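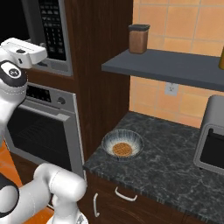

News > Education > Student Robotics

Stilus Students Bring Kitchen Robot Project to Open Evening

January | By Birger Bråten, Stilus Robotics Club

14 shares | 3 comments

The robotics club at Stilus technical school will show its student project Funomero to the public this month. The project is a simulated kitchen in which a robot arm must handle food and dishes. The doors open at 6 p.m. in the main hall, and the entrance is free.

Eleven students have worked on Funomero since the autumn. They wrote the control program for the arm and they also chose the tasks. The kitchen has a wall oven, a microwave and a stone countertop, and the food in the present task is one waffle.
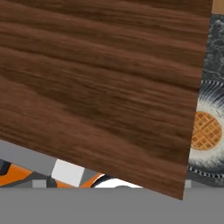
Waffle on a patterned plate, partly behind a wooden board, in the Funomero simulation.

"In the beginning the students wished to make everything at once," says Birger Bråten, teacher and leader of the club. "I asked them to take one dish and one waffle and to do this well. It was a good discussion, and it took the whole afternoon."

The club has made 900 runs of the waffle task in the simulator. Of these, 245 were started by first-year students, who had no programming experience before they joined. The goal is to reach 1,000 runs before the regional student competition in Zisano, where the club takes part for the first time. 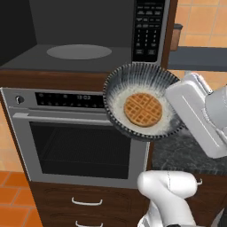
Can a student join the club without knowing how to program?
Every student at the school is welcome, and new members learn the basics together with an older student during the first weeks.

The computers for the project were paid with a grant from the Lương education fund. The grant covers also the travel to Zisano for the whole group.

At the open evening, visitors can try to guide the arm themselves from
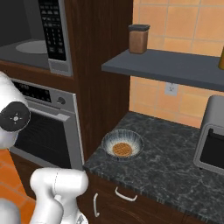 two stations near the stage, with a student beside them for help. Younger children are welcome too, together with an adult. The students will give a short talk at 7 p.m. about how they divided the work, and after the talk it is possible to ask questions.

Registration is not needed. Schools that want to visit with a class are asked to write to the club in advance.

Contact: Birger Bråten, Stilus Robotics Club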